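16 Aug 2020

Acoustics, Kiltport annex. Second pass on the small meeting room with the Skollow meter. Sweep level same as in June.

Decay in the 2,000 Hz band still too long. Carpet helps up top, does little lower down – the bare wall is my suspect. Want a panel on it before the next run. 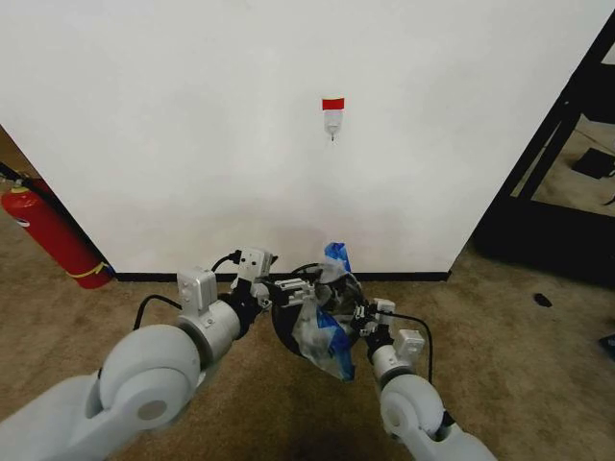 To do

Ask Palacios for 21 more felt tiles, gray if they have them.
Rerun with nine mic positions, door shut.
Copy raw files to the Prindance folder. The last set never got there.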